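# Brekke Cloth Wraps: Frequently Asked Questions

Answers to what customers ask us most about washing, storing and returning our cotton wraps. If your order came through Raltby, see the last section. 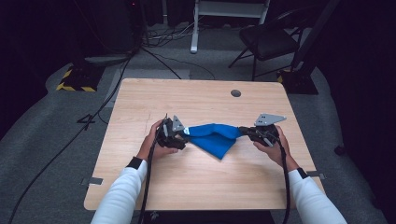
## Washing

**Do I need to wash a new wrap before using it?**

Yes. Wash it once by itself in cool water. The darker colors release some dye the first time, and a few customers see a little in the second wash too.

**Can I use fabric softener?**

No. Softener leaves a coating on the cotton, and the wrap will not soak up water as well. If you have already used it, run two hot washes with plain detergent.

**Will it shrink?**

Expect up to 5 percent in length after the first hot wash. The listed sizes are measured before washing.

**How do I get grease out?**

Rub dish soap into the spot, leave it for an hour, then wash as usual. Check the spot before you put the wrap in the dryer. Heat sets grease.

## Drying and ironing

**Is the dryer safe?**

Low or medium heat is fine. Take the wrap out while it is slightly damp and pull the corners square.

**Can I iron it?**

Yes, on the cotton setting. Iron the hem from the back.

## Everyday use

**Can I wrap food in it?**

Bread, rolls and whole fruit are fine. Cut fruit and anything wet should go in a container first. Do not use a wrap in the oven or microwave.

**What is the difference between Fistero and Jistik?**

Fistero is the lighter weave and dries faster. Jistik is heavier and holds a knot better, so most people choose it for gift wrapping or for carrying a lunch box.

## Orders and returns

**How long do I have to return a wrap?**

Until the end of the month after the one it was delivered in. A wrap delivered in September can come back through the end of October. It must be unwashed.

**Do you sell in bulk?**

Yes, up to 2,000 pieces per order. Bulk orders can't be returned unless there is a fault in the weave or hem.

**I bought mine from Raltby. Who do I contact?**

Contact Raltby for refunds and exchanges. We can answer care questions wherever you bought it, but we can't see their orders or change a delivery address.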